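How to Run the Bowl Demo at an Open Day

Posted 12/10/2022

Visitors at the Plendomen open day see the simulated arm before they see any hardware. The demo runs on the big screen in the front room, and one person can manage it. These are the steps we use. They assume Zamgate is already installed on the demo machine and that you have a login for the Kira controls.

Before the doors open

Start the machine and load the tabletop task from the saved list. Do not load it from the recent files menu, as that can bring back an older layout. Check that the view switch works. You need two views: the close one at the gripper and the wide one from the side of the table.

Run the task once with the sound off. If the arm stops short of the bowl, reset and run it again. Reload the whole task if it stops short twice.

Step 1. Start with the close view

Let the group come in and stand where they can see the screen. Keep it to 5 people at a time if the room is small. Start in the close view and pause when the fingers are at the rim of the white bowl. 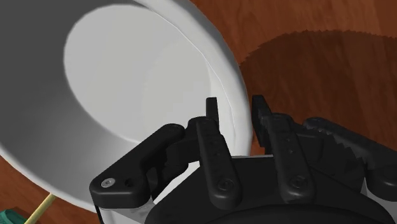 Ruddock wrote in after the last session that the pause should be longer, and that people at the back were still finding their places when the arm moved off. Four seconds is now the setting we use. You can change it under Timing.

While the task is paused, say that the fingers are black and the bowl is white, so the rim is a good place to look. Ask the group where they would take hold of a bowl themselves. Most people say the rim. Take one or two answers and then press Resume.

Step 2. Switch to the wide view

Change views once the bowl is up. The wide view lets visitors see the whole reach of the arm, the base it stands on and the other things on the table. Point out the dark brown tray first, then the bowl over it. If someone asks about the laptop on the table, tell them it is part of the layout and the arm has to work with it there.

Pause again when the bowl is just above the tray. Children like to guess if it will go in straight.

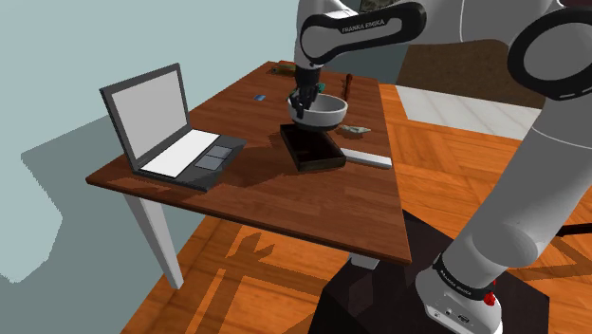

Step 3. Take questions and reset

Leave the task paused for questions. The usual ones are how fast the arm can go and who is steering it. Answer the second by opening the Kira panel and showing the command list.

When the group has left, press Reset and wait for the ready light on the panel. Go back to the close view before you let the next group in. A full round takes over 4 minutes with questions, so leave a gap between bookings.

At the end of the day, save the log under the date and close Zamgate before you shut down the machine.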